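Shared workshop, monthly build meeting — minutes, February

Taken by me, Ailbhe Geraghty, as Kadir did the last two and says his wrist has given up.

Present: Warrick Prendergast (chair), Caoimhe Madigan, Kadir Sarıgül, me. Apologies from Oisín Mulcahy, who sent his parts list by message and then rang in for item 3 anyway, so I'm counting him as half here.

We started at ten past seven and the heating was on for once, hooray. Last month's minutes agreed, except that Warrick wants it put down that the bandsaw blade was his and he'd like it replaced with the same size.

1. The hand-held gripper

Most of the evening went on this one. I passed my laptop round the table with these two up on it.

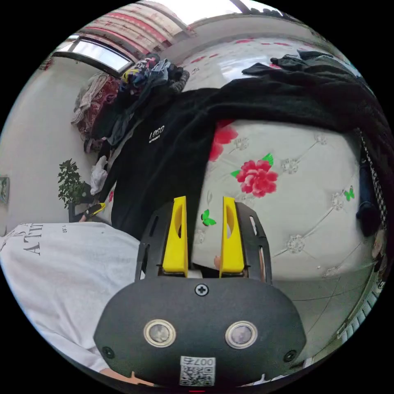
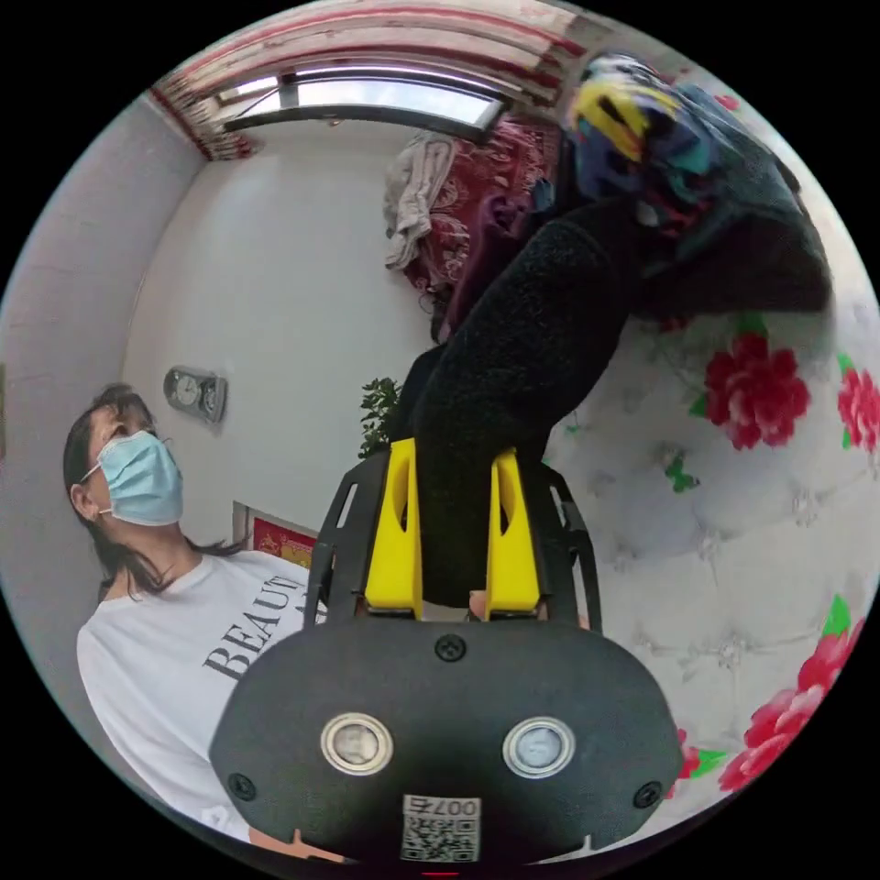 Gripper 007 and the clothes on the bed. The black fleece is in the second one.

Everybody liked the yellow fingers. Caoimhe asked whether the cutouts make them too bendy and Kadir said a bit of bend is what you want with cloth, then the two of them were off for a good while about wall thickness and I stopped writing. What I did get down is that Kadir will print one more pair with a thicker wall and leave the holes as they are, so we can try both on the same jumper and stop arguing.

Warrick isn't keen on how wide the black housing is. It fills up a lot of the bottom of the view, and he thinks we could shave the shoulders off without touching anything inside. I said fine, but he's the one redrawing it! He has agreed to do this, and I'm writing that down before he forgets. The label stays where it is for now. Caoimhe would like it the same way up on every unit we make, and we all said yes to that.

We had a long chat about fleece. Thick stuff gives the fingers plenty to close on, and my worry is thin things — blouses, pillowcases, anything slippery. Kadir suggested a strip of rubber on the inside faces. He has an offcut of Teltorport sheet at home which he swears by (I've never heard of it, but he brought a scrap to the last meeting and it did feel grippy). He'll cut two strips and we'll glue one pair only.

2. The folding arm

This is the bit that goes on the bench, which we're still calling Putaveck since no better name has turned up. The base is drilled and the shoulder joint is in. Warrick has the elbow in pieces in a biscuit tin and reports that one bearing is a poor fit. He'll try it with a shim first and we'll only buy another if that fails.

Cable length came up again. Caoimhe measured the run with string and makes it 823 mm from the base to the wrist, and the cable we have is 800. So it's short, by not very much, and very annoyingly. Warrick thought we could route it down the inside of the elbow and get away with it. Caoimhe doesn't, and I'm with Caoimhe. New cable to be ordered.

3. Software

Oisín on the phone for this, on speaker, with a kettle going. He has the Daseo board reading the finger position and says the numbers are steady once it has been on for 10 minutes, and jumpy before that. Kadir thinks it's the power supply. Oisín thinks it's the sensor. They're going to swap supplies and see.

He'd also like 200 goes at picking up a garment before he changes anything else, with the sort of garment written down each time. There was some groaning! We settled on sharing them out between us, with a proper mixture: tops, trousers, towels, and at least a few of the thin slippery things from item 1. Please write down the ones that slip out as well, he was very firm on that. Blue notebook, by the kettle.

4. Money and bench time

We're all right for filament. Cable to come out of the kitty, Kadir's rubber is free. Putaveck can stay on the long bench until the next meeting, but it needs clamping down or taking off whenever someone's sawing, as the shaking isn't doing the elbow any good. Caoimhe asked for the good vice back at the window end.

5. Anything else

Warrick has too many M3 screws and not enough M4, if anyone fancies a swap. The side door is sticking again and wants a lift as you push.

To do

Kadir: thicker pair of fingers, rubber strips, lend Oisín his power supply
Warrick: redraw the housing, shim the elbow bearing
Caoimhe: order the cable, move the vice
Oisín: finger readings with the other supply, list of garments wanted
Me: type this up, rule some columns in the blue notebook

We finished at twenty to ten. Same time next month, and Warrick is bringing the biscuit tin back.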